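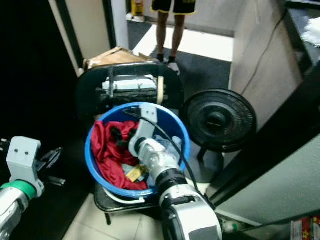
Short fiction: Saturday Wash
by Zuzanna Cieślak
February
2 min read

Seven in the morning, Saturday. Wiesława already up. Already cross.

"The red thing goes in on its own," she said. "On its own, Edmund."

He knew. He'd turned a shirt pink once, years back in Girkurmont, and paid for it ever since. Three hundred apologies. Maybe more.

He lifted the bucket off the chair. Set it back down. His knees.

"Did you check the tag?"

"I checked the tag." He hadnt. Too small, and his glasses were upstairs, or in the car, or at Yupin's.

Rent was due at noon. Teodor was coming for the keys. Boxes half filled, fan not packed, and she wanted the wash done first. Leave the place clean, take nothing dirty. Her mothers rule.

He got the lid open and stood there.

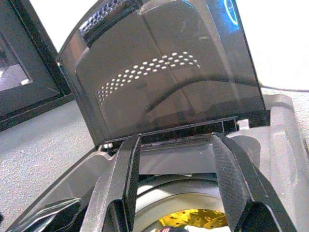 The lid, open. Light came through the little holes.

"Well?" she called.

He thought of all the loads. A thousand at least. Her sleeves, his socks, the baby's blanket, all of it going round.

"Edmund?"

"Cold or warm?"

Long quiet. Then her slippers, coming down the hall.

"Cold," she said, and handed him his glasses.

Recent stories
The Nowicki Umbrella
Last Bus to Orum
What Yupin Kept
Two Keys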